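Changing the battery in the handheld of the Bekico picking kit

The Bekico kit comes with one mobile robot, a charging dock and a rugged handheld. The handheld calls the robot to a shelf and confirms each pick. We have tested the kit in our small warehouse since July. The robot charges alone, but the handheld does not, so you must learn to change its battery.

Before you start

Send the robot to its dock first. On the handheld, open Robot, then Park, and wait for the green message. If the handheld loses power during a job, the robot stops where it is and waits for 3 minutes, then it asks for a new login. Jae-hoon Um lost a full order list in this way in our first week.

Change the battery when the level is under 18 percent. The manual from Drirell says you can wait longer, but I do not recommend it.

Steps

1. Turn off the handheld with the power menu.
2. Lay it on your palm with the screen down, over a table.
3. Open the latch and lift off the battery cover. Put the cover on the table.
4. Take out the old battery. Do not use a screwdriver.
5. Check that the contacts are clean. A dry cloth is enough.
6. Put in the new battery, contacts first, and press until it sits flat.
7. Close the cover and turn the handheld on. It needs 35 seconds to find the robot again.

If the robot does not appear in the list, choose Pair and scan the code on the dock. Smaranda Grecu had to do this only after the software update.

My opinion on this part of the kit: the change is easy, but a second battery should be in the box. We had to order ours separately.

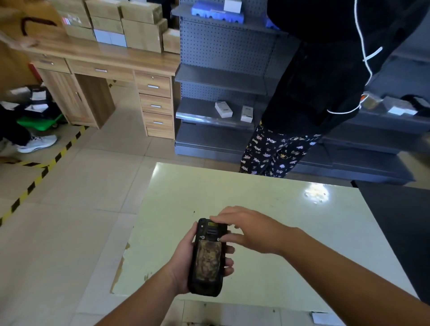
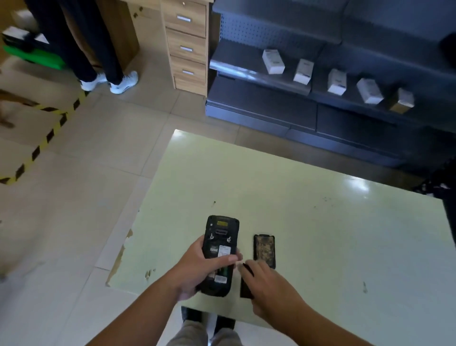

Battery change on the handheld. In the second photo the battery is out and the cover is on the table.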